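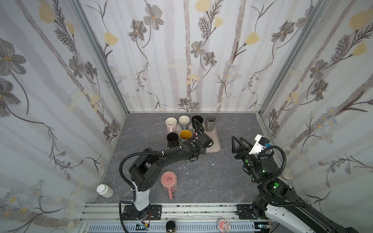 Club endurance round at Purnen, Thu 2 July

I took the day off work and drove out to Purnen for the midweek enduro. Gates opened at 7 and I was parked on the outside of the hairpin not long after. It was cold enough that the marshals were standing next to the tyre warmers in the support paddock until someone moved them on.

The car I wanted to see was the Hinojosa hatchback. It started life as a front-drive shopping car and has the engine and subframe from a wrecked wagon in the back of it now, where the rear seat was. The regulations allow this as long as the floorpan is original between the axles. Whether it really is original was the main topic in the queue for scrutineering, and two of the other teams had asked for it to be measured. It was measured and it passed.

Jaqueline Magaña drove the first stint. She qualified third and had the lead by the end of the opening lap, mostly under brakes. The thing is very good into a corner and a bit of a handful coming out. From where I stood you could hear her getting on the throttle in two goes, a dab and then the rest of it. The Floltar coupe behind had better traction and got a run on her every time, but it never had the top speed to finish the job down the straight.

The first stops came at 45 minutes. Hinojosa lost time because the fuel cap is still in the standard spot and the rig has to be walked around the back of the car. I asked one of the crew about it afterwards and he said they've been meaning to move the filler since January. The Floltar came out in front and stayed there until it picked up a drive-through for speeding in pit lane.

After that it rained for a while. The circuit drains badly at the bottom of the hill and five cars went off there in the space of a few laps, none of them hard. The safety car stayed out too long for my liking. Once it came in, the older of the two Fata sedans was suddenly the quickest thing on the track, on wets that had been scrubbed in at the previous round. It won by a lap. Hinojosa finished second with a slipping clutch and the Floltar was fourth.

Magaña told me the engine has done 600 kilometres in its current state and is coming out for a check before the next round. The gearbox is staying where it is. She'd like a longer fourth, but there's no money for it this year.

A few notes if you're going to the next one. The top car park turns to mud, so use the one by the kart track. The canteen only takes cash. The commentary can't be heard past turn three, and the timing app dropped out twice, so bring a radio if you want to follow the order.

I'll put the lap chart up once the club has corrected it. They have the Fata down for a stop it didn't make.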